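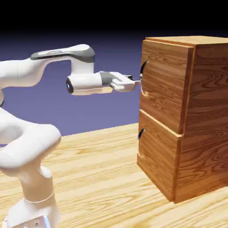 The simulated arm at the handle of the upper drawer, in the cabinet task of the Stukance collection. Rendering: Kinidov

Kinidov opens its drawer recordings to outside groups

Multau, 24 January 2021 – The software company Kinidov has started to share a collection of simulated robot recordings, in which a robot arm works with a small wooden cabinet on a table. The collection has the name Stukance and contains 4,000 recordings at present. It is meant for groups that train learning systems and do not have the time to gather so many examples themselves.

The recordings were made at the company's office in Multau, starting in October. An operator guides the arm on the screen with a hand controller, and the program saves the position of every joint together with the view of the table. One recording covers one attempt. Between attempts the program moves the cabinet a little and turns it by a small angle, so that the learning system does not simply remember one path.

The cabinet has two drawers, one above the other, and both handles are placed near the left edge. According to the company, this was a choice made early in the work. When a drawer is pulled from one side it can turn slightly and get stuck, and the operator must correct the pull on the way. Kinidov wanted such corrections to be in the data. Failed attempts are also kept, with a mark, and the user can leave them out.

The first version of the task had a problem with the handles. The fingers could pass through the surface of the handle by a very small distance, and the drawer then opened without a real grip. The contact settings were changed and 50 recordings from the first week were thrown away.

The research group Medrano received the collection before the others and used it for a test of its own. The group trained the same system two times, first with 40 recordings and then with the full set. With the small set, the arm often reached the correct drawer but closed the fingers too early. The group says that the full set made this error less frequent – it did not remove it. A written report is in preparation.

All work until now was done in simulation. Kinidov plans to repeat a part of the task with a real arm and a real cabinet, and 10 recordings of each drawer are foreseen as a first step. No date is fixed for this.

Groups that wish to use the collection can send a request to the Kinidov office in Multau. Use for teaching and research is free of charge. Companies are asked to sign a short agreement first.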